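Sorting Small Electronics Before Shredding
Project report, September 2024

3. Method
Returned goods were collected at the Hendum drop-off point in June. Each batch was weighed, then split by hand into items with a built-in battery and items without. Only the first group was used in the shredding trial at Vallanholm. Batch size was fixed at 400 items, and 5 batches were run, giving 2,000 items in total.

4. Results
Of the full sample, 700 items still held a charge above the cutoff voltage. Most were audio accessories. Mass loss during sorting was below the resolution of the scale and is not reported. The Clovitz method gave the same ranking of product groups, although its cutoff is set higher.

Yellow bin on the sorting table 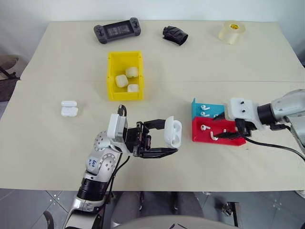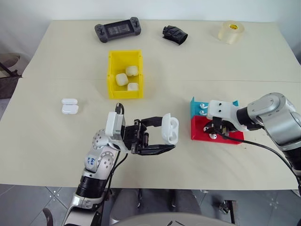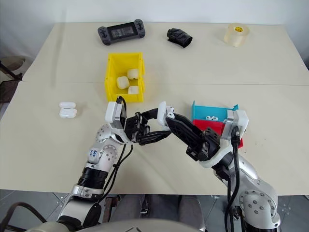 5. Discussion
The charge test is the slowest step. A contact probe would shorten it, but sealed housings have no exposed terminals and would still need to be opened. The Sampaio guideline allows sealed items to be treated as charged by default. Applying that rule would raise the share sent for manual discharge and remove the need for a second weighing.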